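Notes > Running the business > Franchising

Reading time: 3 min

I have spent part of May reading the franchise agreement for Ketalberg, a linen and laundry service for short-stay rentals. The headline fee was easy to find. The recurring charges took longer, as they are spread over three schedules and use different definitions of revenue.

Schedule A sets the royalty as a percentage of gross receipts, invoiced monthly. Gross receipts includes GST collected, so the franchisee pays a royalty on money that is later remitted to the tax office. Wing-yan Tsai, who did the books for my last venture, marked this clause first. Her view is that it can be negotiated before signing and almost never afterwards.

Schedule B covers software. The booking platform, Clatance, is licensed per vehicle at $2,185 a year. A second van doubles the charge even if it runs only in the summer holidays. I asked whether a licence could be suspended in the off season and was referred back to the schedule, which is silent on the point.
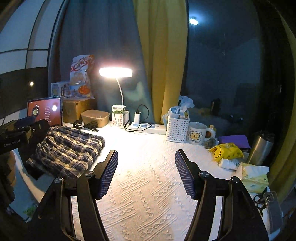 White bedspread with an embossed diamond and zigzag pattern, plaid cloth to one side.

Schedule C is the marketing levy – $3,370 a year, indexed. The franchisor is required to spend it on promotion but has no obligation to spend it in the territory where it was collected. Premberg is a regional town with its own paper and one radio station, so a metropolitan campaign would do little for an operator there.

The term is five years with one option to renew. Renewal is conditional on refitting the depot to the current standard at the franchisee's cost, and the standard is whatever the operations manual says on the day. I could not find a cap.

Chak-lun Hsu runs a Baloyi franchise two towns over and sent me his renewal clause for comparison. His caps the refit at a fixed sum and gives 12 months to complete it. I have put the same wording to Ketalberg's solicitor, along with a request to redefine gross receipts as exclusive of GST. The territory map is still outstanding, and I won't model cash flow until it arrives.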